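Archives > Diserdale Hall Users > November > Re: kitchen cupboard and the urn

Hi all

Quick one before work, sorry for typos. Answering the questions from last night in the order they came.

> Can whoever books the hall tell us what's happening with the urn? We had 2 groups
> turn up on the same night and neither had hot water. Also is the
> kitchen money coming out of hire fees or do we all chip in again?
> And who do we ask about the cupboard, ours is full of someone
> elses cups.

1. Urn. Dead. Element's gone and the repair quote was $225, which is silly for a thing that age. New one ordered through Jesa, should be here next week. Til then use the kettles, not both on the same power point please, it trips the board and the fuse box is behind the stacked chairs.

2. Money. Out of hire fees this time. Balance is $3,328 after the power bill, so we're fine, no chipping in. Floor still needs doing though and Garrido want about $600 just for the back half. Haven't said yes. If anyone knows someone cheaper, speak up.

3. Double bookings. My fault, partly. The paper diary and the Ususix calendar weren't matching. Going calendar only from now on. If its not in there you havent got the hall, even if I said yes in the car park.

4. Cupboards. Left side is dance and playgroup, right side is everyone else. Label your shelf or it gets treated as shared. Cups with the blue rim belong to the hall, leave them out.

5. Sink stuff. Green and yellow scourers, the ordinary sort, one per group per month. Green side is NOT for the non-stick trays, we've lost two colours of coating already this year.
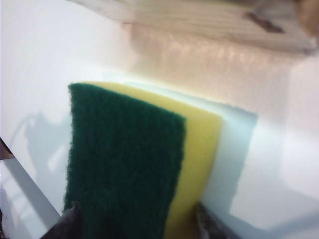
6. Bins. Red lid goes out Thursday night, last group out does it. Yellow lid every second week, dates are inside the pantry door.

Key for the side gate is still missing, check your coat pockets. Got to run, will reply to the rest tonight.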